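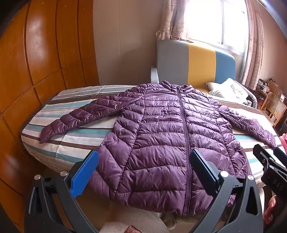 Department of Textiles and Apparel, Diretdale Community College

Chapter 4
Keeping Warm: Fill, Loft and Trapped Air

I grew up in a drafty house, and my grandmother's cure for everything was another sweater. She was on to something, though it took me years of teaching to explain it properly. A sweater doesn't make heat. You do! All the wool has to do is slow down how fast your heat gets away, and it does that mostly by holding air still.

Still air is a wonderful insulator, and it costs nothing. The trouble is that air hates to sit still. Give it a big open space and it starts to circulate, carrying your warmth off with it. So the people who design cold-weather clothes spend their days chopping air up into small pockets – with crimped fibers, with feathers, with fleece, or with rows of stitching that stop the fill from sliding down to the hem, as on the chest of a purple puffer jacket.

Stitching has a price, of course. Wherever the needle goes through, the two layers of cloth are pinched together and there's hardly any room for fill. We call these cold spots, and in section 4.3 we'll look at how Muireann Dunne, a former student of mine, tackled them in her final project (she sewed 20 test panels, and I still have most of them in my office closet).

Before that we need some vocabulary. Loft is how thick a fill stands when you leave it alone. Recovery is how well it springs back after it's been squashed. People mix these up all the time, and I did too when I started out. A cheap pillow can have great loft in the store and terrible recovery by June.

You'll want a ruler, a kitchen scale and an old cushion you don't mind cutting open for the first activity. Set aside 40 minutes, and do it somewhere you can vacuum afterward.

4.1 What counts as a fill?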